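3.2 Reassessing the reported fluorescence quenching

Ammann and Butt attributed the loss of emission in the Trutholm dye to photoinduced electron transfer from the amine arm, and their computed orbital ordering does allow it. We are less sure that the experiment demands it. Their calculations used a single conformer in the gas phase, while the spectra were taken in wet acetonitrile. When we repeated the scan with a continuum solvent, the amine lone pair fell below the dye HOMO in two of the four low-energy conformers, and the driving force for transfer all but vanished.

Nor does the absorption data settle the matter. The band at 690 nm was assigned to the monomer, yet its shoulder near 800 nm grows with concentration – what one would expect from aggregates. 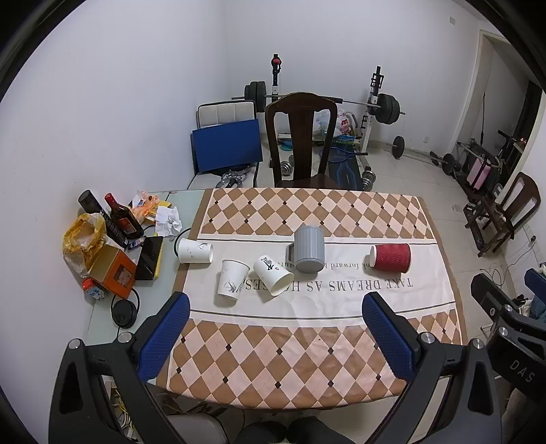
Figure 4.

Aggregation would also explain why the quenching was so hard to reproduce. The Markport samples lost almost 90% of their emission, and the Ghanem samples, made by the same route, lost 9%. Flat dyes of this kind can pack with their long axes side by side or end to end, and the two arrangements shift the band in opposite directions. A loose picture is enough here: of the cups in Figure 4, one stands upright while others lie on their sides with their mouths turned different ways, and a single number for their average tilt would say little about any one of them. The same objection applies to the single packing angle fitted in the Drotenov model. Until spectra are available well below the aggregation threshold, we see no good reason to prefer electron transfer – or to rule it out.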